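## 7. Labelling the spring files and placing them in the desk organiser

This section is for every desk on the Humport floor which received a desk organiser. Please read section 6 (ordering of stationery) before you start, as the files must be on your desk already. The work needs one clear desk and a black marker with a thick tip.

The same method is used in the Timmont office. Only the list of short names is different there, so do not copy their list.

### 7.1 Before you start

1. Remove cups, bottles and food from the desk.
2. Put the organiser at the back of the desk, on the left side. Keep it away from the cable tray cover, because the cover must open fully when the electrician comes.
3. Check that the organiser stands flat. If it moves when you push it with one finger, turn it a little until all of its base is touching the desk.
4. Take the empty files out of their packet and open each one once, to see that the metal spring inside is moving well.

> **Caution:** The ends of the spring can be sharp. Do not put your finger under the spring while it is under tension.

### 7.2 Writing the name on the spine edge

1. Lay the file flat with the cover up and the spine edge on your left.
2. Write the short name along the spine edge, in capital letters only. Use ADMIN for the administration papers and the short name from the Humport list for the others.
3. Make the letters as large as the edge allows. They must be readable from the chair.
4. Keep the letters clear of the two punch holes.
5. Wait 2 minutes before you touch the letters. The marker dries slowly on this kind of card.

**Note:** One colour of file should be used for one department if the stock permits. If the right colour is finished, take another colour and write the name as usual. The name is what counts, and the colour is only a help for the eye.

### 7.3 Laying out the files for checking

1. Spread the files on the desk so that they overlap but each spine edge can be seen.
2. Compare each name with the list. Correct a wrong name now. It is better to take a new cover than to cross out a word.
3. Hold down the file with one hand while you pull the next one from under it. The covers slide easily on the desk.

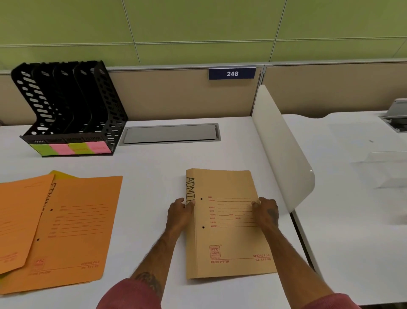
The ADMIN file during the check.

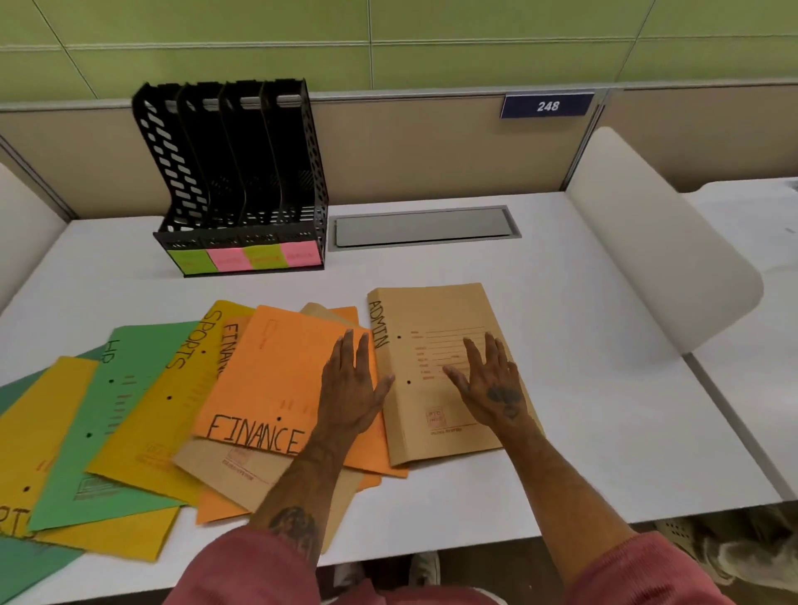

**Must the printed form on the cover be filled in before the file goes into the organiser?**

Only the subject line and the file number are necessary at this stage. The remaining lines can be left empty until the first papers are inside. Write with a ball pen, as the marker is too thick for these lines.

### 7.4 Placing the files in the organiser

1. Start with the files you open every day. Give them the compartments which are the easiest to reach from your chair.
2. Put each file with its spine edge towards you, so that the name can be read.
3. Push the file in gently until it stops. Do not force it. If it does not enter, there is too much paper in the compartment.
4. Stick one small note on the front base of the organiser for each group of files. Write on the note before you stick it, otherwise the pen makes holes in the paper.
5. Replace a note when the writing becomes pale.

> **Caution:** Do not fill one file with more than 164 sheets. Above this number the spring opens by itself and the papers fall out when the file is lifted. Begin a second file with the same name and add the number 2 after it.

### 7.5 Entering the files in the register

The register is kept in the Bududura folder on the shared drive. Each desk has one page, and the page carries the number of the desk nameplate.

1. Open the page for your desk.
2. Enter the short name, the colour of the file and the date of opening.
3. Save the page and close it. If it stays open on your computer, the next person cannot write in it.

Entries should be made before 11 in the morning. At this hour the register is copied to the Amrani store, and later entries are seen there only on the next working day.

### 7.6 Regular care

- Wipe the organiser with a dry cloth every month. Dust collects in the openings of the dividers.
- Look through the oldest papers in December and send the closed files to the store as explained in section 9.
- If a cover is torn at a punch hole, change the cover. Tape is not accepted by the store.
- When you move to another desk, carry the files and the organiser separately.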